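3.2 Collecting Demonstrations in Simulation

All demonstrations were gathered in Rendum, the simulator used for the earlier reaching experiments. Each episode begins with a randomized draw of surface material, light level, object texture and camera pose. The draw is stored with the episode so that any rollout can be rendered again from its seed. Operators control the arm through a six-axis input device and see only the views that the policy will receive during training. Giving operators a wider view produced smoother paths, but it also produced actions that the policy had no means of predicting from its own input.

The Nirkard set contains 3,000 episodes, recorded at 10 frames per second. An episode ends when the operator signals completion or when 120 seconds have passed. Episodes that reach the time limit are kept and labeled as incomplete; they are excluded from behavior cloning but used to train the value head. Resets that leave an object outside the reachable volume are detected automatically and discarded before the operator takes control.

Surface materials are drawn from the Grastar texture library. We kept the low-contrast and heavily veined stone textures, although they make depth harder to recover from a single view. Seams between slabs are a particular problem. A dark joint and the shadow edge of a thin object can have nearly the same appearance at the stored resolution, and compression removes much of the fine detail that would separate them. Figure 2 gives a stored view over one of the darker materials. 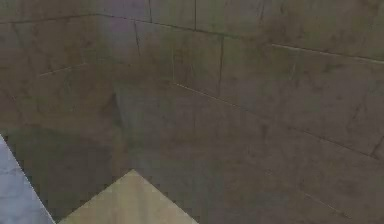 Why are low-information frames kept in the training set?
A policy trained only on frames with a clearly visible target receives no supervision for the states in which the target is hidden, and its actions in those states become erratic. Keeping the frames gives the action head a consistent signal across the whole episode.

Figure 2. Rendered view from the Nirkard set: a dim slab surface with seams, with two brighter wedge shapes at the bottom edge.

Frames are stored with lossy compression at the same setting used on the target hardware. An early version of the set used lossless storage, and the encoder learned to rely on fine texture that was absent at test time. Matching the compression setting removed this gap in our checks and reduced the storage needed for each episode. We did not apply further blur or noise during collection. These are added as augmentations at training time, where their strength can be changed without recording new data.

Labels are produced in two passes. The first pass reads object poses and contact states directly from the simulator. The second pass, carried out with the Poon annotation tool, divides each episode into approach, contact and retreat segments. Segment boundaries are placed at changes in contact state and then adjusted by hand where contact is brief or repeated. A frame in which no target object is visible receives a visibility flag of zero – its pose labels are retained, but they are masked in the auxiliary pose loss.

Sampling during training is uniform over episodes and then uniform over segments within an episode. Uniform sampling over frames favored long approach phases and left the contact segments underrepresented in each batch. We also tested a scheme that weighted frames by visible object area. It improved pose error on clear views but weakened recovery after the target left the view, and it was not used for the results in Section 4.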